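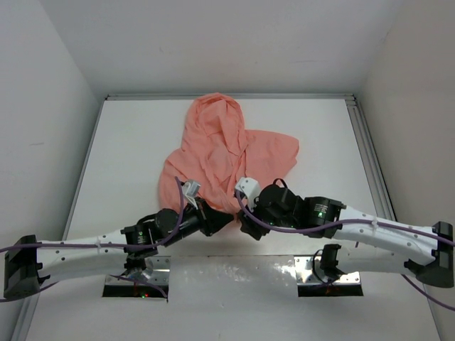
L'écurie Pladora cherche un groom de concours pour la saison de saut d'obstacles, contrat de 10 mois, logement sur place. Le poste consiste à préparer, transporter, panser, consoler et parfois retrouver 4 chevaux, dont l'un ouvre les portes mieux que nous. Il consiste aussi, pour une part que les candidats sous-estiment toujours, à s'occuper du linge : tapis, bandes, bonnets, chemises de concours. Un tissu rose saumon aussi froissé que celui de la photo, nous en sortons des piles entières du camion chaque dimanche soir, et il faut que tout soit présentable au concours suivant.

Le travail

Vous serez rattaché à Eugénie Tanguy, notre cavalière, qui monte très bien et range très mal. Départ en concours trois week-ends par mois. Entre deux déplacements, vous assurez les soins, la longe, les sorties au paddock et l'entretien du cuir. Les boxes sont faits par l'équipe de l'écurie, mais on ne vous en voudra pas de savoir tenir une fourche.

Le cheval de tête s'appelle Rulari. Il saute tout, sauf les flaques. Piltham, son voisin de box, mord les gens en chaussures de ville. Les deux autres sont charmants et ne figureront donc pas dans cette annonce.

Votre profil

Deux saisons complètes sur le circuit, au minimum. Vous savez natter une crinière avant l'aube, poser une bande qui tienne et lire un règlement de concours sans soupirer trop fort. Permis poids lourd apprécié — le camion a 27 ans et réclame de la douceur en troisième. Un anglais de paddock suffit. Monter à cheval est un plus, vouloir prendre la place de la cavalière en est un moins.

Ce que nous offrons

Salaire selon expérience, heures de déplacement payées, deux jours de repos consécutifs après chaque concours. Studio indépendant au-dessus de la sellerie, chauffé, avec vue sur le fumier à gauche et sur les collines à droite. Possibilité d'amener votre cheval ; pour un chien, il faudra négocier avec le nôtre. Le contrat s'achève fin décembre et peut être reconduit.

Candidature

CV et quelques lignes sur le cheval le plus pénible dont vous vous soyez occupé, à l'attention de Keyvan Abbasi, bureau de l'écurie. Les lettres commençant par « passionné depuis l'enfance » seront lues en dernier. Les candidats retenus passeront une journée d'essai, déjeuner compris.

Annonce publiée le mardi 7 mars 2023. Poste à pourvoir dès que possible.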